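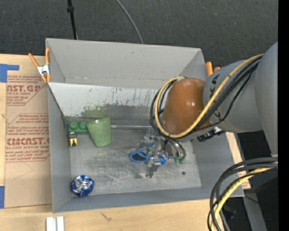
Search this site
Go

Leave the Clamps Alone

Every shop I've ever set foot in has one person who wants to tidy up the robot cell, and for most of my working life that person was me. I wanted the bin bolted down. I wanted brackets with four matching screws. I wanted the hoses in a nice plastic chain, all running the same direction, so that when a customer came through on a tour they'd say "wow" and go have their sandwich.

I've changed my mind, mostly, and I'm going to use this column to argue for the ugly cell.

The one I look after is a bin-picking setup. There's an arm, a gripper, and a big gray bin on a wooden tabletop. The bin is held with spring clamps, the kind with orange handles you can buy at any hardware store (I own more of these than I own socks). There's a sheet of acrylic next to it with the tan paper still on, held with blue tape. It looks like a garage. I love it.

My first argument is that a clamp tells you things. When an arm leans on the wall of a bolted bin, the bin doesn't budge, so the force goes into the gripper or the wrist, and you find out weeks later when a finger starts landing a hair to the left. When it leans on a clamped bin, the bin shifts and you see it the next time you walk by. I draw a pencil line on the table along the bin wall and check it every morning with my coffee. If the bin has wandered off the line, I know something bumped it, and I go looking in the log. A pencil line costs nothing! I've worked places that spent real money on a sensor to do the same job.

Dennis Pearce, who trained me at Travwood back when I still had knees, would have hated this. Dennis believed that if you could move it by hand it wasn't installed. And for a welding cell he was right, please don't clamp your welding cell. But a bin-picking cell changes all the time. The bin gets swapped, the parts get swapped, somebody wants a ramp in there, somebody wants it taken out again. We did a job for Zendik that was supposed to be one bin, one part, forever, and the "forever" lasted until February.

Now hoses, and this is where I get letters. On our arm the yellow hose and the black cables run along the outside and loop around the joint, right out in the open. People see that and their hands start twitching for zip ties. Go ahead and tie them, but leave the loop alone. The loop is the slack. The joint needs it when the wrist rolls over, and if you pull it snug because it looks sloppy, you've just made the hose the strongest opinion in the room about where the arm can go. I once replaced a fitting that had been yanked half out by a very tidy person (me, again, 100 percent me).

What I do is jog the arm slowly to every corner of the bin, down low, and watch the loop the whole way. Not the gripper. Everybody watches the gripper. Then I do it again with the wrist turned the other way. After that I wipe the hose with a rag and feel along it with my thumb for flat spots. It takes less time than it took me to write this paragraph, and I'm putting it on the sheet for the next person at every 200 hours, sooner if the arm has been working deep in the corners.

And the scratches. The pale sloped panel in our bin has dark vertical scratches down it, and the floor is scuffed and cloudy. A visitor from Tanoli asked me when we were going to replace it. Why would I? That wear is a map. Scratches on the ramp show me where things have been rubbing, and a fresh mark in a spot that used to be clean is the best early warning I have. I photograph the empty bin every time I clean it and keep the prints in a folder, 177 of them so far. If you swap in a shiny new bin you've thrown out your own records.

I'll give the other side its due. Clamps do creep. Tape lets go when the heat comes on. A setup that lives in one person's head is a bad setup, and if I got hit by a bus the pencil line would just be a pencil line. So write it down, tape the page to the table, and show someone. But please, before you order the brackets, run the thing ugly for a while and look at what it's telling you.

Next time: why I label both ends of every cable, and why I still get it wrong.

3 comments

Faisal Ghauri
Agree on the hose loop, disagree on the clamps. We had one pop off a bin at our Prudesbridge shop and it went under the bench at some speed. Now we put a dab of paint on the jaw and the bin wall so you can see if it has slipped. Maybe that's your pencil line again.

gearhead_mo
Do you re-teach the bin corners after you push it back to the line or just trust the pencil? I would never trust the pencil.

D. in maintenance
Printed this and stuck it on our cell. Boss took it down. Printed it again.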